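Two-arm bench cell, cable lock task – walk-round checklist with my comments
Findero test room, bench 2
Checked 2019-03-13

I do this one before anybody starts a run, and again if the arms have been moved. It follows the Brudmont house rules for shared benches, plus a few habits of my own that I keep nagging people about.

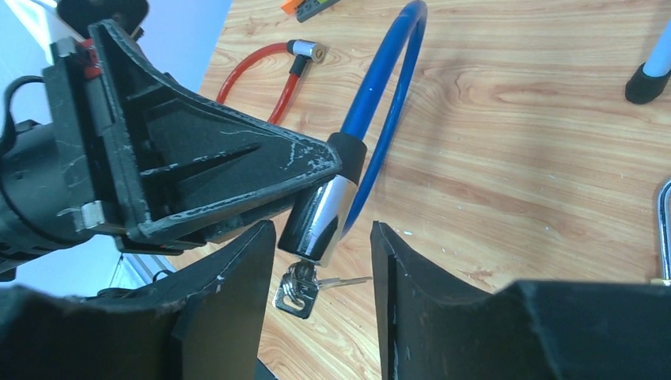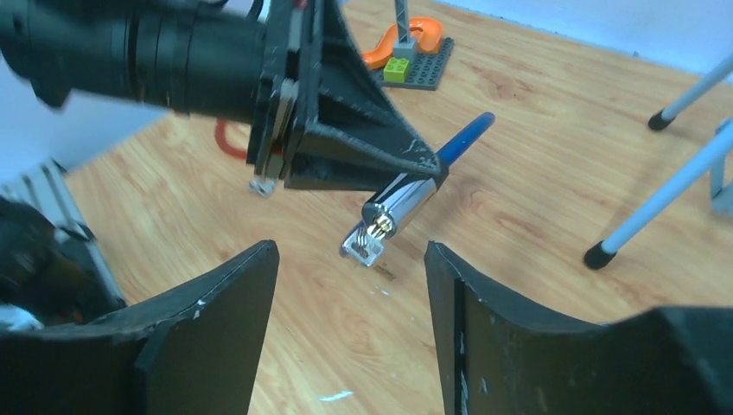 Both from the bench cell: two arms, black grippers, wood-grain surface.

1. Emergency stop within reach of the operator's chair
OK. I pressed it and both arms dropped out. Please don't hang your coat over it again!

2. Speed limit set for shared work
OK. Set to 40 per cent. The Masri controller goes back to full speed after an update, so look at the screen and don't trust your memory.

3. Gripper housings and fingers
OK with comment. White scuffs and scratches on the black plastic, worst along the edges of the housing. I'm happy with scuffs. A crack means the part comes off and goes in the tray – no tape, no glue.

4. Cables on the arms
Watch. There's a loop of black cable standing out from one arm. I ran that arm through its full reach by hand and nothing snagged, but I'd like it clipped closer in by the next check.

5. Loose items in the work area
Action. The blue bike lock is the one we're working with, so that can stay. The red one and the toy bricks need to be either in the task plan or in the box. Same goes for the little bits of debris on the wood, which want a quick brush (two minutes, if that).

6. Keys and other small metal parts
Action. Keys on a lock stick out further than you think when an arm is turning it. Add them to the object size in the plan, and keep your fingers well away while the grippers are closing.

7. Stands and legs
OK. Rubber foot caps on and sitting flat. Give each leg a shove anyway.

8. Logbook
Not done. Last entry is run 304 and it's from October, come on! Write the run number, your initials and anything that felt odd, even if it went away.

Result: fit to run once 5 and 6 are sorted. Copy of this sheet goes in the Indance folder, form 102.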